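Handout 4: Budgeting a Two-Arm Handling Cell

Read this before you start the Edley planning sheet. The worked case is a cell for sorting and laying out silk flowers.

1. Start with the part
List every item the cell must pick up. Thin stems and soft petals decide the finger shape, so price spare fingers early.

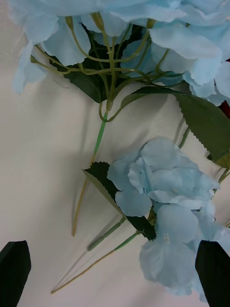

2. Arms and table
Two arms means two of nearly everything: mounts, cables, controllers. Check reach before you ask Birovport or anyone else for a quote.
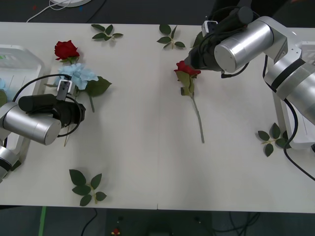 Small items get left off budgets more than large ones do. Put cable management on its own line — the black cables hanging from the right arm need a safe route off the table. Allow 13 percent for fittings.

3. Consumables
Parts wear out in testing. For the class case, budget 200 stems and 22 trays. 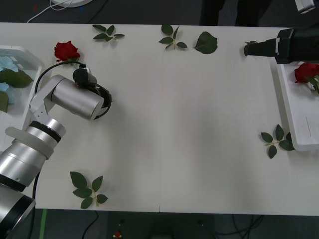
Order them in one batch so the color and size match. If Clomico is your supplier, ask for the November price list and enter shipping separately.

4. Acceptance
Write down what a finished layout looks like before you buy. Your plan should allow 100 test cycles.

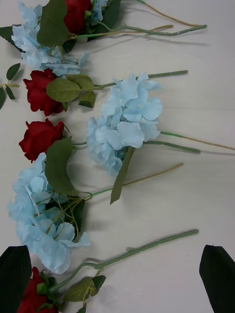
Yurchenko
Course instructor, Automation Planning
Mar 2, 2018

Stem direction and spacing both go in the acceptance sheet. Bring a draft with your totals to the next session.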